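Plier un sweat à capuche debout, sans table libre : comment faites-vous ?

Rubrique : Linge et rangement
Question posée le 18/12/2025
505 vues, 2 réponses

Bonjour à toutes et à tous,

Je me permets de venir vers vous pour une question qui va peut-être vous paraître bien modeste, mais qui me gâche un petit moment tous les jours ! Au bureau, nous avons depuis novembre un coin où chacun laisse ses affaires : pulls, gilets, sweats, quelques blouses aussi. J'ai proposé de m'en occuper parce que j'aime bien quand c'est net, et puis ça me dégourdit les jambes entre deux dossiers. Le souci, c'est que les tables servent aux collègues et que je plie donc debout, au-dessus d'un meuble en inox à roulettes dont le dessus est en partie ouvert, avec des séparations en métal. Impossible d'y étaler quoi que ce soit bien à plat.

Les tee-shirts, passe encore. Mais les sweats à capuche, quelle misère : la capuche part d'un côté, les manches de l'autre, et le bas finit toujours par traîner vers le carrelage. J'obtiens une boule, je recommence, j'obtiens une autre boule. Avez-vous une méthode pour plier en l'air, ou presque ? Et dans quel sens rangez-vous la capuche, dedans ou dehors ? Merci d'avance pour votre patience !

Niltar

Réponse 1 (retenue par l'auteur de la question)

Bonjour Niltar, et bienvenue par ici ! Votre question n'a rien de modeste, j'ai passé des années à plier debout dans une arrière-boutique grande comme un placard et je compatis de tout cœur.

Le plus important se joue avant le pliage, au moment où l'on prend le vêtement. On a tendance à l'attraper là où il se présente, par un bout de manche ou par le milieu du dos, et ensuite on se bat avec. Prenez donc le temps de chercher le haut, soulevez-le bien (plus haut que vous ne le feriez d'instinct), et gardez l'autre main pour le bord du bas.

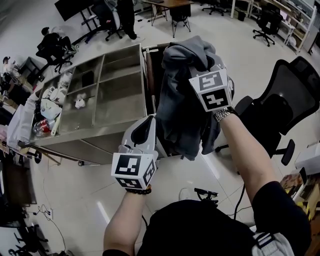
Haugen
Membre depuis 1736 jours, conseils linge et couture

Une main en haut, l'autre sur le bord inférieur du tissu : à ce stade le vêtement est encore tout froissé et pend en plis mous, ne vous découragez pas. Les plis s'arrangent ensuite, à condition que vos deux prises soient bonnes.

Voici comment je continue, chacun ayant bien sûr ses petites manies. Je laisse pendre le sweat par les deux épaules et je lui donne une secousse franche, une seule, vers le bas. Les manches retombent. Je rabats les épaules l'une contre l'autre, dos à l'extérieur, de façon à n'avoir plus qu'une demi-largeur, avec les deux manches l'une sur l'autre. Je les ramène sur le corps du vêtement avec l'avant-bras. Ensuite seulement je pose le bas sur le meuble, même si l'appui est étroit, et je laisse descendre le reste par-dessus en accordéon, en trois épaisseurs. Le poids du tissu travaille pour vous !

Pour la capuche, je la rabats à l'intérieur, sur l'encolure, juste avant la dernière épaisseur. Elle fait une petite bosse, tant pis, au moins elle ne se sauve plus. Si le molleton est très épais, laissez-la dehors et posez-la à plat sur la pile, c'est joli aussi.

Un dernier mot sur le meuble : débarrassez-en un bout avant de commencer. Chez moi c'est toujours là que s'accumulent les sachets et les flacons, et l'on se retrouve à plier sur dix centimètres. Une planche posée sur la partie ouverte vous changerait la vie, la mienne est une vieille tablette d'étagère.

Réponse 2

Bonjour. Moi je ne plie plus les sweats, je les roule. On plie en deux, on rentre les manches, on roule en partant du bas et on finit par la capuche, que l'on retourne sur le rouleau comme une chaussette. Ça tient très bien et c'est vite fait. Par contre ça marque un peu si le coton est fin. Sinon des cintres ??

Disivon

Commentaire de Niltar

Merci infiniment à tous les deux ! J'ai essayé la méthode de Haugen ce midi, la secousse m'a valu quelques regards mais les manches se sont mises en place du premier coup ou presque. Je garde le rouleau de Disivon pour les gros molletons. Pour les cintres, il faudrait d'abord que je trouve où mettre une tringle, j'ouvrirai sans doute une autre question là-dessus.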